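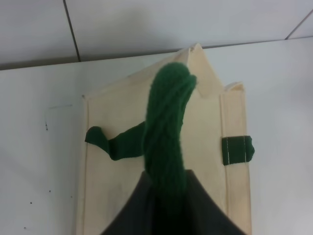 A gusseted canvas bag with green fittings and a length of green yarn work in front of it.

Canvas tote bag

A canvas tote bag is an open-topped carrying bag made from plain woven cloth, usually cotton, and left undyed more often than you'd think. I've looked after this entry on the Clillmont household wiki for a while now, and I'm fond of the things (I own 11, which my cupboard door has opinions about), so forgive me if I run on a bit.

Shape and making

The simplest sort is two rectangles of cloth sewn together round three sides. It folds flat, it's cheap, and it will not stand up for love nor money. The better sort has a gusset, a narrow extra panel down each side that gives the bag some depth. With a decent weight of canvas, a gusseted bag will stand on a table by itself while you fill it - a real joy if you only have two hands and a lot of potatoes!

Seams are where I'd look first. Narrow folded hems keep the raw edges tucked in, and the seam between the front and the gusset has to take a good deal of pulling. The top edge nearly always goes a bit floppy when the bag is empty, and folds itself into peaks.

Straps, tabs and trimmings

Handles may be the same cloth as the bag or something in a contrasting colour. Dark green on natural canvas is my favourite pairing by a mile. Small side tabs are stitched into or over the gusset seam, and people clip keys to the looped ones. Two rows of stitching will hold a tab far better than one.
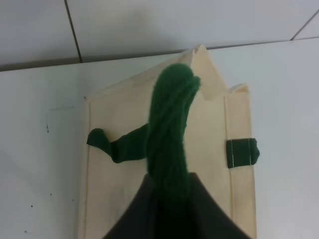
Natural canvas with dark green strap and side tab; the yarn is twisted and slightly fuzzy.

Yarn is a common companion, either as trimming or as the thing being carried. Thick twisted or braided lengths look lovely against plain cloth, though they shed fluff and catch on anything rough. The Plillness pattern booklet, which I still use, has 9 braids for bag handles and I've managed four of them.

Care

Unbleached canvas shows every grey smudge. I dab marks with cool water and plain soap, then dry the bag flat, well away from the radiator. A hot wash can shrink it, and green trimmings may bleed into pale cloth - I learned that one November and the bag is now for pegs.

See also: Gusset; Braiding; Ahonen stitch guide; String bag

Page last edited 30 January 2022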